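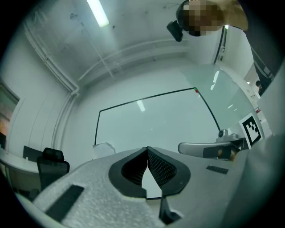
From: Skarphéðinn Hviid
To: handheld-demos list
Subject: Re: Re: how many demos before we can drop teleop?

On the Flidside thread, M. Alemayehu wrote:

> We've now moved nearly all of our collection to the hand-held grippers
> and I don't see us going back. A new person can pick one up and be
> giving usable demos in 5 minutes. With the leader arms it took most of
> a day before they stopped fighting the thing. We recorded 700 demos of
> the cup task in November and the policy trained on them runs fine on
> our arm. I think the question of teleop versus hand-held is settled,
> at least for tabletop work, and I'd like the Torkby write-up to say so.

I'd like the Torkby write-up to say no such thing, at least not yet.

I have no quarrel with the speed. We have the same kind of gripper here and people do get going fast with it. My trouble is with the word "usable." Who decided they were usable, and when? If it was the person holding the gripper, right after the demo, then all we know is that the cup ended up where they wanted it. A person can get a cup onto a saucer with a wrist twist no arm on our benches can copy. The recording looks lovely. Then you replay it and the arm hits a joint limit halfway and stops.

I went through a batch of ours last month, 60 demos, same drawer task, two people. I ran each one through the reach check for the Dollon arm, at the speed it was recorded. 24 of them failed. Most were too fast in the last stretch before the grasp, and the rest asked for an elbow position the arm doesn't have. Both people thought they had been moving slowly. With teleop you can't make that mistake, or you make it and find out on the spot, while the person is still standing there and can do it over.

So when you say 700, do you mean 700 recorded or 700 that got through a check like this one? If it's the first, please say how many were left when training started. I looked for it in your notes and couldn't find it.

Second thing. "Runs fine on our arm" – from how many start positions? And was the cup always on the same table, in the same room, under the same lights? The wide lens sees everything, walls and ceiling and whoever is standing nearby, and I don't trust a policy to ignore all that just because we would. Try it in the other room before you tell people it works. I'm not being funny, we had one that did very well until we turned the desk to face the other way.

Third, and this is smaller, the tracking. How often do you lose it when someone brings the gripper in close to a blank wall? We throw those demos out, but that means we have very few demos of anything near a wall, and guess where the policy does badly.

For what it's worth I'm not asking anyone to go back to leader arms for everything. They're slow, they make people's shoulders hurt, and the force you feel through ours is roughly nothing. What I'd want before we print a recommendation is one task done both ways by the same people, given the same hours rather than the same number of demos, with the failed ones kept in the count. If hand-held wins that, fine, I'll write the paragraph myself.

Alemayehu, could you send me the raw set, before any trimming? The reach check takes me an afternoon and I can run yours with the limits for your own arm if you include the joint file.

Also, the link to the Flidside calibration sheet in your earlier message asks me for a password.

Skarphéðinn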